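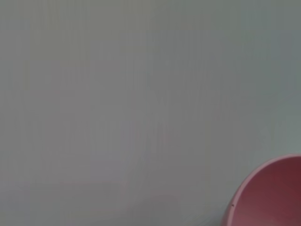
Mist coat on new plaster — how much water?
Posted by tresley_flat, 5th March

Skimmed bedroom, left to dry since February. I have a tub of Madex matt emulsion and the tin gives no thinning ratio for bare plaster. Wall is 742 cm long in total including the return. Is one mist coat enough?

damp_course
Trade matt: 4 parts paint to 1 part water, stirred well. Don't use vinyl silk, it sits on the surface and peels. One mist coat, then two full coats. Check for dark patches before you start — those are still damp.

grenevley2
just use pva, always worked for me

rathore_decorating
Please don't use PVA under emulsion. I'd go a bit thinner than the ratio given, 6 to 2 on very thirsty plaster. Cut in and roll the same wall in one go or the edges will show.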